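**Tuesday, June 25, 2019**

Home late from the Ruledcombe workshop, feet aching, and I still want to get this down before I sleep, because by the weekend I'll have forgotten which of my bright ideas were tried and which were only talked about over tea.

The evening went mostly on cables, which is how evenings there seem to go. I had meant to start straight in on the gripper, but the long run down the arm had been bothering me all week, and once I'd started fussing with the loops by the wrist I couldn't leave them alone. I want enough slack for the wrist to turn and not so much that it drags over the table -- and every time I think I've found the spot, I change my mind. I put 30 cable ties in my bag this morning and came home with 9, so that tells you something.

We've settled on calling the arm Morsy. I held out for Virnoretti, which sounded to me like a grand old opera singer, but I was outvoted and I'm nearly over it. The notebook is still labeled Gotier from the first plan, the one with the turntable, and I don't have the heart to cross it out.

The job I've set my heart on is the vegetables. Pick one up, put it in the basket, take it out again, and do it gently enough that I'd still want to eat it afterward! The cucumber worries me most. It's long, so if the fingers take it by one end the whole weight hangs off the other, and I think we'll need to come at it from the middle with the jaws turned a quarter of the way around. The potato ought to be simple by comparison (famous last words, I know). I've written down 3 starting positions to try, and I'd like to go through them slowly, with a cup of something and no hurry.

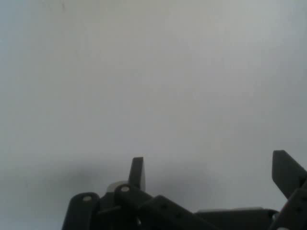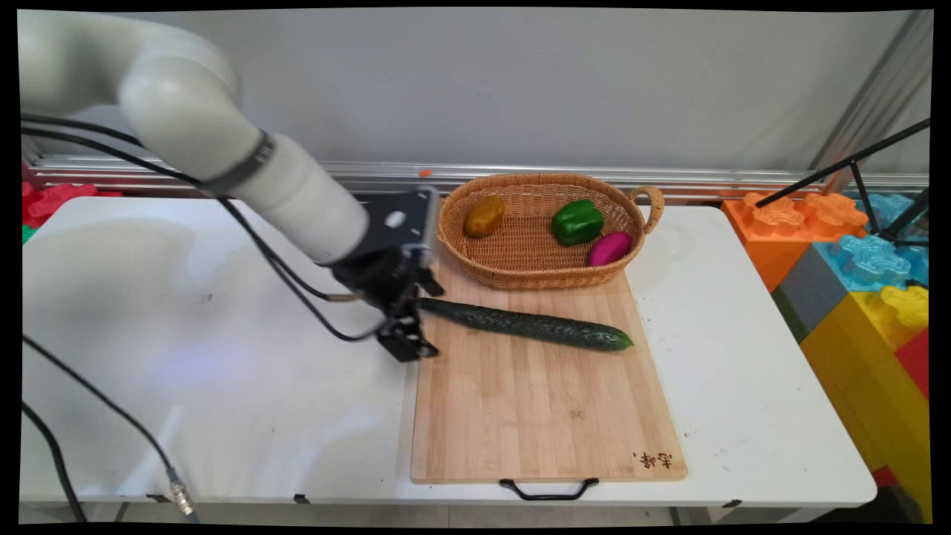 The other thing on my mind is the fingertips. They're plain and hard, and I keep thinking about a thin skin of silicone on the inside faces, or even a bit of that rubbery drawer liner from the kitchen. I'll cut a few strips on Thursday and see how they sit. If they're too thick the jaws won't close properly on anything small, so I should measure first, which I never do.

I'd love to have it all behaving by August, when my sister's kids come to stay. Must remember to buy more cable ties, and to bring back the good screwdriver, which has somehow come home in my coat pocket again.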